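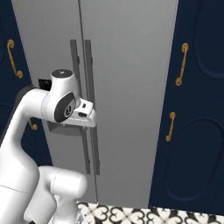 Rented kitchens, then. Everyone moving to Clakham this August wants one that's already fitted, and the fridge is where the rows start. Who pays when it packs in? Landlord, if it's on the inventory. You, if it isn't. A tall grey one with dark navy fronts either side looks like part of the deal – doesn't mean it is. Read the list. Then read it agian.

Janaka Talukder learned the hard way. Moved into a flat off Kirkura Road, 17 days in, no cold shelf, no milk, a landlord who'd stopped picking up. "Not on the list, not my problem," said the letter when it came. He spent 29 nights living off tins.

Tharushi Saha runs the Bandara advice desk, two mornings a week, queue down the stairs. Her rules are short. Get the inventory before you sign. Ask for working order in writing. Keep copies. Deposit fights there usually turn on one missing line, she says, and most people dont look till moving out.

Cost of a proper check-in report locally: £40. Worth it. Split it with a flatmate if you've got one.

The desk is open until 24th August, then moves upstairs.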